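The Endside Letter
By Anas Semaan
June 1, 2025
14 shares | 3 comments

Old tees, good rags and one very long rug

I've been putting off this bit of the newsletter for ages, mostly because I wanted to finish the rug first. Well, the rug is finished! It's lumpy at one end and it leans to the left, but it's on the floor of the back room and the dog has already claimed it, so I'm calling it done.

The whole thing is T-shirt yarn. If you haven't made it before, you want a plain cotton tee with no side seams if you can find one, and no big rubbery print across the chest (the print cracks and sheds bits all over the couch, ask me how I know). Lay it out flat, smooth it with your hands and trim off the hem. Then cut across just under the arms and put the top part in the rag bag.
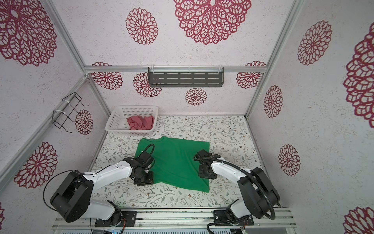

Van Hecke wrote back after the last letter that the strips should be cut a good two fingers wide, never one, as the skinny ones snap the minute you put any weight on the hook. I'd gone narrow on my first ball and yes, it snapped, several times, usually at the end of a row when I was feeling pleased with myself.

So, two fingers. Fold the tube of fabric almost in half, leaving a bit of a margin along the far side, and cut your strips through the folded part but not through the margin. Open it out and snip the margin on the diagonal, from one strip to the next, and you get a single continuous length. Give it a good tug and the edges curl in on themselves. My favourite part, by a mile -- I did a whole bag of them in front of the cricket and hardly saw a ball bowled.

Colour is where I came unstuck. I had piles of navy and grey and almost nothing bright, and the op shop in Tarnthorpe had put everything cheerful out the front where it went before I got there. In the end I swapped a jar of lime pickle for a bag of greens and that's what's running around the border.

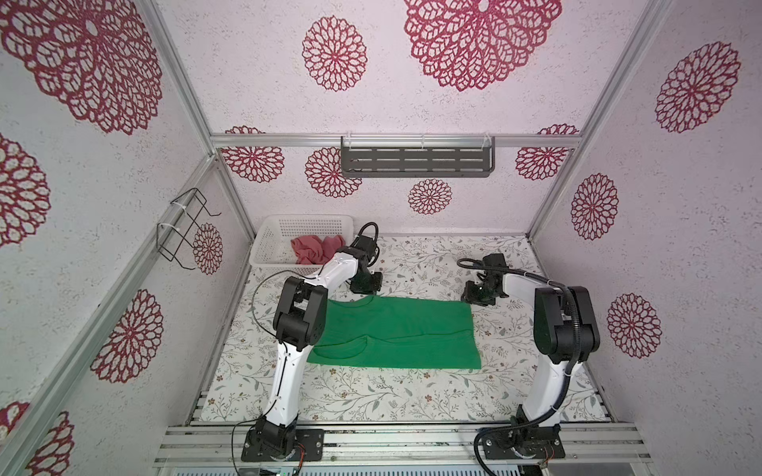
Green tee, laid flat.

For the rug I worked plain double crochet on the biggest hook I own, and joined new balls by cutting a small slit in each end and looping one through the other. It leaves a little knob but you can push it to the back. I lost count of my stitches somewhere past 154 and it shows! Wash it cold and dry it flat in the shade, over the railing if you've got one, and don't peg it by a corner or it'll stretch to the neighbour's place.

If you've got tees to spare, I'm after anything yellow. There's a tub under my carport with the lid off in dry weather -- just chuck them in.

Last updated: June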